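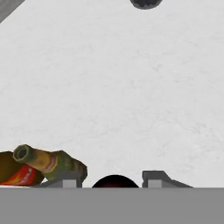
配图：灰白色，带一点淡淡的石纹

奇幻小说交流区 › 读后感与吐槽

主题：《Cludmont》第4卷看完了，有人想聊聊吗（有剧透，慎入）

夜航的橘子 楼主
发表于 2019年10月13日

连着熬了好几个晚上，终于把《Cludmont》第4卷啃完了，现在脑子里全是那座桥。四卷加起来1,666页，我从头到尾追下来，中间弃过一次，第2卷那个漫长的雪季实在太磨人了，守灯人天天就是劈柴、擦灯、跟那只瞎眼的渡鸦说话，我看得差点睡过去。后来是一个书友硬拉着我往下读，说你再坚持三章，三章以后Dirkia王国那条线就起来了，果然！

先说喜欢的。喜欢Joltau河的设定，河水会记住渡河人说的最后一句话，这个东西第1卷就埋下来了，当时我以为只是个气氛描写，看完就忘。结果第4卷女爵站在桥上听见她母亲的声音，我整个人都麻了，回头翻第1卷，那句话原原本本写在渡口那一章里，一个字没改。

再说不喜欢的：结局。守灯人怎么就走了？？走之前连一句话都没留，灯就放在窗台上，然后换章，然后就是七年以后。我翻回去看了两遍，怕是我的书缺页。想听听大家怎么看，尤其是喜欢这个结局的，请说服我。

---

三颗核桃
2楼

我就是喜欢这个结局的！而且我觉得他留话了呀，他是坐船走的，走的是Joltau河，河会记住他说的最后一句。作者故意不写那句是什么，七年以后女儿在岸边停下来听了一会儿，笑了一下，就那一小段，我在地铁上看的，坐过了两站。

---

夜航的橘子 楼主
3楼

回复 三颗核桃：啊？她笑那一下我以为是因为看见狗了……

等我去翻书。

---

旧书堆里的猫
4楼

泼点冷水。我觉得2楼的读法很美，可是书里支撑不够。第3卷写得很清楚，河只记渡河人的话，也就是从这一岸到那一岸的。守灯人是顺流往下走，他没有渡。作者对这个规则一直抠得很细，老船夫那次就是因为半路折返，所以河里什么也没留下。你不能到了最后一章突然说顺流也算。

我自己的看法是作者写不动了。第4卷前半本节奏那么稳，议会那几章一句废话没有，到最后突然跳七年，很像赶稿。

---

三颗核桃
5楼

回复 旧书堆里的猫：顺流往下就一直不靠岸吗，总得在哪边下船吧，他从灯塔那边上的船，如果在对岸下，那不就是渡了吗，只不过渡得斜一点哈哈哈

而且老船夫那次河里也不是什么都没留下，第3卷第303页，女爵说“水里像有人在清嗓子”，我当时还画了线。

---

旧书堆里的猫
6楼

好吧，清嗓子那句我忘了。这个我认。
赶稿我保留意见。

---

潮汐表
7楼

插一句，你们看的是哪个版本？Amissah出的精装和他们家后来的平装译文不太一样，最后一章差得还挺多。精装里写的是“他上了船，往下游去”，平装改成了“他上了船，往对面的下游去”。就多了三个字，意思完全不同了。我手上两种都有（别问，问就是搬家的时候以为丢了又买了一套）。

另外平装那套的字真的好小，眼睛不好的慎重。

---

夜航的橘子 楼主
8楼

我是精装！难怪！

所以平装才是对的？有没有读原文的朋友出来说一下，原文到底有没有“对面”这层意思。我现在很激动，要是真有，我这几天的气就白生了。

---

灰斗篷
9楼

读过原文，路过答一下。原文那个词两可，可以理解成“河的远处”，也可以理解成“远的那一侧”。精装译者取了前一种，平装取了后一种，都不能算错。我个人觉得作者就是要它两可，他很爱玩这个，第1卷卷首那首歌谣里，“Dirkia的钥匙”到底是Dirkia拥有的钥匙还是能打开Dirkia的钥匙，吵了多少年了。

顺便，楼主说第2卷雪季磨人，我不同意，那是我最喜欢的部分。擦灯那一段我每年冬天一月份都要重读一遍，外面越冷越好看。很多人冲着打仗来读这套书，觉得没打起来的章节就是注水，我觉得挺可惜的。

---

一勺盐
10楼

回复 灰斗篷：雪季少说可以砍掉一半好吗！！渡鸦那条线到最后有用吗？没有！它在第2卷说了那么多神神叨叨的话，第3卷就飞走了，第4卷提都没提。我等了它整整一本！

我也不是只爱看打仗，议会吵架我看得津津有味，可是劈柴真的不行，劈柴写三页，谁顶得住啊。

---

灰斗篷
11楼

第4卷提了。女爵进塔的时候，窗台灯旁边有一根黑羽毛。

---

一勺盐
12楼

……那也可能是乌鸦的啊，或者是什么掸子上掉下来的。

不过行吧，我回去看看。

---

潮汐表
13楼

掸子哈哈哈哈笑死

我倒是站一勺盐一半。雪季我喜欢，但渡鸦那些预言确实给得太满，听着像每一句都要应验，结果应验的没几句，难免有种被骗的感觉。要是少说两句，羽毛那里会更动人。

---

刚入坑求带
14楼

弱弱问一下，完全没看过，被标题骗进来已经被剧透光了（没事我不在意剧透），这套适合新手吗？我之前看奇幻都是300页左右就完结的那种单本，四卷有点怕。

---

三颗核桃
15楼

回复 刚入坑求带：看第1卷就行，第1卷单独成立，渡口的故事是完整的，喜欢再往下走。人名地名有点多，我建议拿张纸记一下谁是哪边的，Dirkia那边的贵族头衔长得都差不多，我到第2卷还把两位伯爵搞混，以为是同一个人在自己给自己写信。

---

旧书堆里的猫
16楼

同意先看第1卷。补充一点，卷末附的地图别先翻，上面直接标了塌掉的那座塔，属于出版社自己剧透。

至于版本，我原来想推荐精装，现在被7楼说得有点动摇。潮汐表能不能把两个版本最后一章的不同都列一下？不用全，挑大的就行。

---

潮汐表
17楼

可以，不过平装那套借给我表妹了，得等她还回来。她看书特别慢，我催催。

---

夜航的橘子 楼主
18楼

翻完书回来了。七年以后那一段，女儿停下来的地方确实是岸边，写的是“水声低下去，她偏过头”，然后才是狗跑过来，笑在狗前面。我之前看得太急了，把顺序记反了。

核桃说得有道理，我现在大概被说服了六成吧。剩下四成还是气，气的是女爵，她那七年到底在干嘛，一句没交代！猫老师说赶稿，我觉得用在女爵身上倒是挺合适的。

潮汐表等你的对照，不急，让表妹慢慢看。

---

一勺盐
19楼

我也翻完了，羽毛是有的，书里写的是“一根折了尖的黑羽”，第2卷渡鸦撞灯罩那次就折了羽尖。行，我收回掸子。

劈柴我不收回。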